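How to clean the green belt of a small sorting conveyor?

Dorottya Hajdu
Posted in Workshop and Small Production, May 2023

Hello to all. In our workshop we sort push-button switches and other small electrical parts on a belt conveyor. The belt is green PVC, 270 mm wide, and beside it runs a darker belt. After some weeks the green one becomes greasy from the hands and the parts start to slide when the belt starts moving. I tried to wipe it with a cloth and window cleaner, but after this it was even more slippery than before. The old manual from Stalon says only "clean regularly with suitable agent", and this does not help me much.

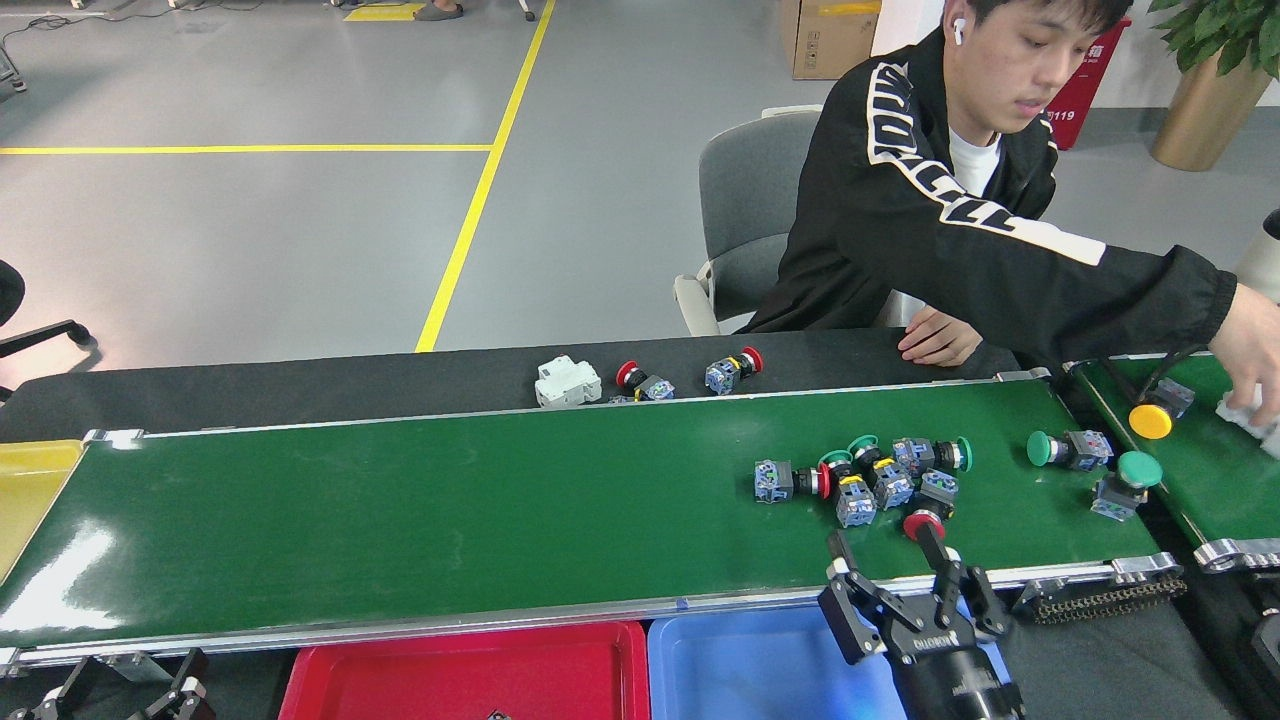

The sorting place, with switches on the green belt.

Which cleaner is good for such a belt, and must I take all the parts away before I wipe? We have mostly mushroom head buttons, red and green, and sometimes a circuit breaker between them. I would not like to have liquid in the contact blocks.

Kai Engelhardt

Window cleaner can leave a thin film, and I think you have exactly this problem. Please use lukewarm water with a little dish soap. I take 1000 ml of water and one small spoon of soap, not more. Wring the cloth very well, wipe along the belt, then go over it again with clean water and dry it with a second cloth.

Yes, take all parts away first, also from the dark belt. Put them in a tray with a lid. Contact blocks have openings, and a drop can go inside and stay there for long. If one got wet, let it dry completely and test it before you use it.

Switch off the main switch before you wipe. Do not let the belt run under the cloth, even if it seems faster. The chain and the sprocket are very near to the rail, and loose cloth is pulled in quickly. Also do not put soap water on the chain, it needs its oil.

For old grease I used Dondley belt cleaner, the 600 ml bottle. It is good but smells strong, so open the window.

rosales653

we just use alcohol wipes, never had a problem

Kai Engelhardt

For one spot, maybe. If you do it every day, the PVC can become hard and get small cracks at the edges. I had to change one belt in February for this reason.

Dorottya Hajdu

Thank you, Kai. I washed it with soap water two times and the buttons stay now where I put them. I will ask for the Dondley bottle for the left end, where it is still a little sticky.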